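Chapter 2
The Upper Cabinet

Okay, we've done drawers. I put them first because they're easy to love — you pull, you look down, and there's all your stuff staring back at you. Upper cabinets are another story, and I'll admit I put off writing this chapter until June of last year, when I moved into a kitchen with hardly any drawers at all and had to practice what I teach!

My old kitchen had one deep cabinet over the stove, and I lost things in it for years. I once bought the same bag of Mollula rice flour three times in a single winter (I don't even bake that much). The shelves were plenty big. I was just putting things wherever my hand happened to land, and my hand is lazy.

So in this chapter we're going to work on reach. By reach I mean how far you have to stretch, bend or shuffle other things out of the way to get at the one thing you want. The shelf you can get to with your elbow bent is your prime shelf. Anything you need on tiptoe for is storage, and you should treat it that way: the fondue set, the big platter, the spare Ratico jars you keep meaning to fill. We'll measure your own reach in Exercise 2, and you'll need a tape measure and a pencil you don't mind losing.

A word about bags before we start. Boxes stand up straight and behave themselves. Bags slump, slide and hide behind each other, so I fold the top down and keep them near the front, where I can grab one without knocking over its neighbors. Glasses can go toward the back if you have a lot of them, but leave yourself a clear path in — I've chipped more rims than I'd like to say.

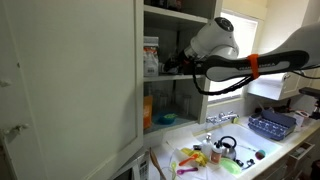

Figure 2. An open upper cabinet near the sink, with a folded-over bag on the middle shelf and drinking glasses along the back of the lower one.

Before you read on, go open your own cabinet. Don't tidy it yet! Write down what's on each shelf, top to bottom, and put a star by anything you used this week. We'll need that list in the next section.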